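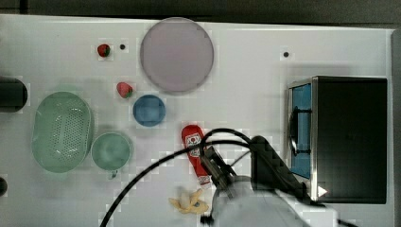
Strawberries, a banana and the ketchup, on the white table at Dastalura.

I'd been meaning to get out to the Dastalura open day in Drallham for ages, and this time I finally went, on a Monday, with a thermos and no plan at all. Dastalura tries out playthings before they go into the lending collection over in Durkgate, and once in a while they open the doors and let people like me wander around being nosy. I am very nosy. I also spent most of my childhood running a restaurant under the dining room table, so the play kitchen room was always going to be where I ended up.

The bus from Durkgate takes 20 minutes and drops you by the Gajewski bakery (get the poppy seed roll, you can thank me later). From there it's a short uphill walk and then a long corridor that smells like floor polish. There's a sign-in sheet, a map that I immediately held upside down, and a shelf with coats piled on it. The collection has 671 playthings in it, according to the card by the door, and over 600 of those are out on loan in a normal month. I stood there trying to imagine keeping track of all the little pieces. I can't even hang on to the lids for my own leftovers.

Anyway, the kitchen room! I loved the colors more than anything. The big plate is a soft lavender, the colander is the palest green, and there's a blue bowl I would gladly eat my real cereal out of. Against all that white the strawberries just pop. They have little green tops, too.

The colander is my favorite, and I'll tell you why: it has real rows of holes. I had a play colander as a kid with the holes only printed on, and I have never gotten over it. My imaginary spaghetti deserved better.
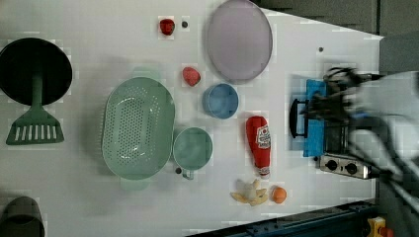 2 min read

Then there's the stove, silver with a blue panel on top and two black knobs along the front. I'm a sucker for knobs. My cousins and I had a cardboard box with bottle caps glued to it and we fought over who got to turn them (they didn't turn). There's a black pan as well, and a green spatula with slots in it, so breakfast is pretty much covered if you're happy with fruit and ketchup.

The ketchup made me laugh, red bottle, white cap, the label done up Heinz style with a tomato on it. And the banana is a peeled one, with the peel splayed out, right by a small round orange. I'd have put both of them on the lavender plate and charged my aunt a dollar.

I stayed way longer in there than in the puzzle room, which was crowded and a bit stuffy, and I skipped the talk on borrowing rules completely. Sorry! The coffee was weak but free. If you go, wear shoes you can stand around in, and go before lunch, when the corridor is still quiet enough to read the cards on the walls. I caught the 2 o'clock bus back with half a poppy seed roll in my pocket and a strong urge to buy a colander.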